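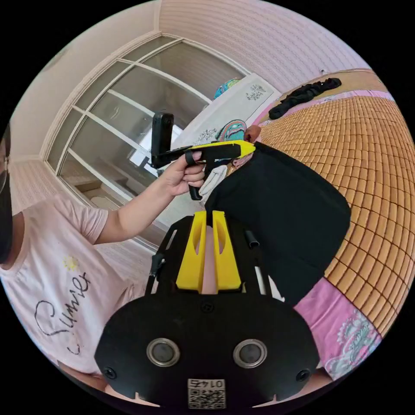

Brunard Guest House – Bedroom Safety Walk-Through
September 10, 2024
Walked by: Judit Gál and Jawad Lodhi
Rooms covered: upstairs bedrooms and the landing

Good morning, everyone, and thank you for letting us poke around while you were trying to get the rooms turned over. I know it's a nuisance to have two people with clipboards in the hall, and you were all very kind.

1. Smoke alarms – PASS
Every alarm sounded on the test button. The one on the landing is the oldest, and its date stamp says it should be replaced by February, so please put it on the shopping list now while we're thinking of it.

2. Windows and latches – NEEDS WORK
Room 2 sticks badly. Jawad got it open with his shoulder, but a guest in a hurry at night might not. Nima Talebi has offered to plane the sash (bless him) and I'd like it done before the next booking.

3. Bed frames and slats – PASS WITH COMMENT
All solid. The twin by the window in Room 4 has a leg bolt that had worked itself a quarter turn loose. We tightened it on the spot. Give it a wiggle when you change the sheets.

4. Lamps, cords and outlets – NEEDS WORK
The reading lamp in Room 3 has a cord running under the rug. Please move it behind the nightstand. The Flesen heater in the same room is fine, but it goes straight into the wall, never into a power strip. I do know I say this every time!

5. Rugs and floors – PASS
The new rug pads are wonderful. My own mother would have loved them.

6. Stair rail and landing light – PASS WITH COMMENT
Rail is firm top to bottom. The bulb is dim for those last two steps – something brighter would be a comfort to older guests.

7. Exit cards on doors – NEEDS WORK
Missing in Room 4, and the one in Room 1 still shows the old back door. Mehrangiz Mirzaei has the new cards in the office drawer.

8. Fire extinguisher – PASS
Gauge in the green, tag signed.

Repairs budget left for the year is $488, which should cover the alarm and the bulb with a bit to spare. Send receipts to Behrouz Nazari, please, and initial each item on the office copy once it's done.

Judit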